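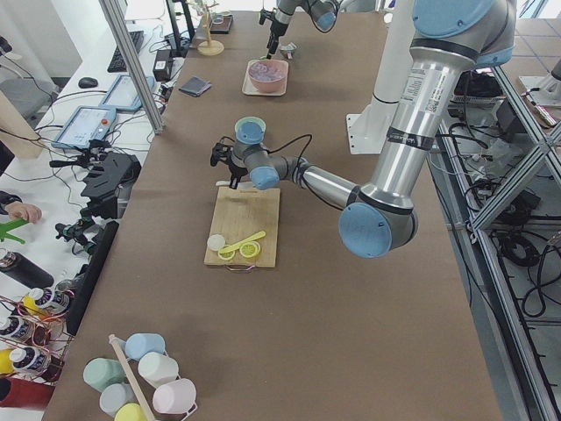 Georges Masri wrote back to the draft of this talk that the comparison would be worth little unless the same gripper was tried on more than one arm, and that the section on controllers should come before the section on fingers. Both points were accepted. The order below follows his suggestion.

Reading time: 8 minutes

Speaker notes: Two-Finger Grippers on Shared Tables
Niltby Laboratory, Applied Handling Section
June 2018

Opening

Thank the hosts at Drosstead. State the purpose plainly: the section was asked to recommend one gripper and one controller setup for table work with household objects. The talk reports what was tried, what was measured, and what remains open.

Leave the first slide up during the introduction. It shows two arms working over one long table covered in brown paper, each with a black gripper. Draw attention to the nearer gripper, pointing down toward the cutting board with the lemon slices and the yellow spoon. Flat items of this kind account for most of the difficult cases in the study.

Why flat items

A cup offers a wall or a handle. A slice lying on a board offers only an edge, and the fingers must come down very close to the surface before they close. If the height is wrong by a small amount, the fingertips either press into the board or pass over the slice. Pause here. Audiences from packaging tend to ask about suction at this point. Suction was outside the terms of the study and will be covered in October.

Controllers

Two controllers were compared. The first, referred to in our reports as Nassar, holds position firmly and stops when a force limit is reached. The second, Tuditz, gives way under contact and allows the fingers to settle on the surface.

Each controller was run through 307 grasp attempts, using the same list of objects in the same order. Nassar was quicker in free motion. Tuditz produced fewer force stops on flat items. On cups the section found no difference that it would be willing to defend.

Mention that the operators preferred Nassar for teaching positions from the pendant. Decha Pongsiri's written comments on this are in the handout and need not be read aloud.

Fingers

Three points to make, in whatever order the questions allow.

Rigid tips wear well and keep their alignment. They are poor on anything with a wet skin.

Soft tips hold fruit and cloth better, but must be changed after up to 6 sessions. The change takes one person 4 minutes, including the check against the gauge block. Berenice Ocampo has asked that this figure be given without rounding, as earlier reports left it out.

Finger length matters more than was expected at the start. The longer set reached into bowls without trouble and flexed noticeably on the spoon.

Return to the first slide if there is time. The pink bowl below the farther gripper and the cups on the wooden rack are good prompts for the length question. A bowl is approached from above, past a rim; a cup lying on its side may call for a different wrist angle altogether.

Cabling and reach

Keep this short. Cable loops at the wrist restrict rotation, and the restriction differs between arms even when the gripper is the same. The section recommends that any published comparison state the wrist range with cables fitted. The figures supplied by Ziad Haddadin were taken in that condition.

Recommendation

Soft tips, short fingers, and the Tuditz controller for food and tableware. Rigid tips and Nassar for work with boxes and fixtures. The section does not recommend a single setup for both. If pressed on cost, refer the question to Myfanwy Landeg, who holds the purchase records.

Questions expected

Whether the two arms shared a controller during the trials. They did not.

Whether the results apply to three-finger grippers. No data were collected.

Whether the object list can be released. It can, on written request to the section.

Related items
Wrist Range With Cables Fitted: A Short Note
Choosing Force Limits for Table Work
Fingertip Wear: Interim Report
Handout: Operator Comments on Pendant Teaching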